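How to Ripen Fruit in a Basket Without Forgetting It Exists

Filed under: Kitchen, Small Defeats
Updated 2018-02-15

The fruit bowl is where I used to keep mangoes until they became a science project. It was a wedding present, deep and handsome, and whatever went in first came out last, with a tablespoon. I now use a cheap plastic basket with holes in it. My aunt Heidrun Baumgartner gave me hers in December and has not asked for it back, which tells you what she thought of my bowl.

Step 1. Wash the basket, let it dry, and put it somewhere you walk past. The top of the fridge is a cemetery.

Step 2. Put the fruit in a single layer, stems up if they'll stand for it. They won't.

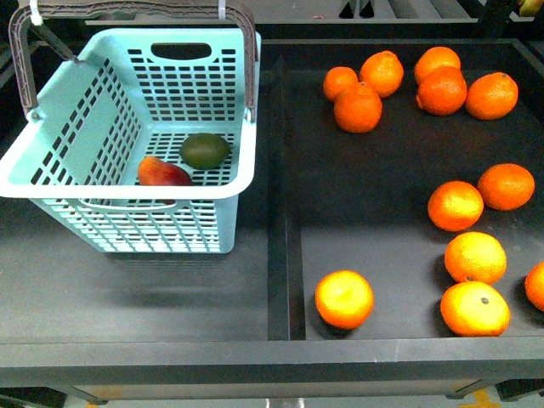 Mangoes go by feel, and color will lie to your face. Press gently near the stem every morning. If it gives a little, eat it today. If it gives a lot, eat it over the sink. A red and orange one can be hard as a doorknob while a plain green one is ready for lunch, so don't let the prettier fruit jump the line. Two pieces to a basket leaves plenty of air between them, and slotted walls help with that too.

Step 3. In a hurry? Move the fruit to a paper bag with a banana and fold the top over. Check daily. I once left one for 9 days and had to throw out the bag, the banana and a dish towel.

Step 4. Once it's ripe, refrigerate it whole. You have a few days. Write yourself a note, then ignore the note like everyone else.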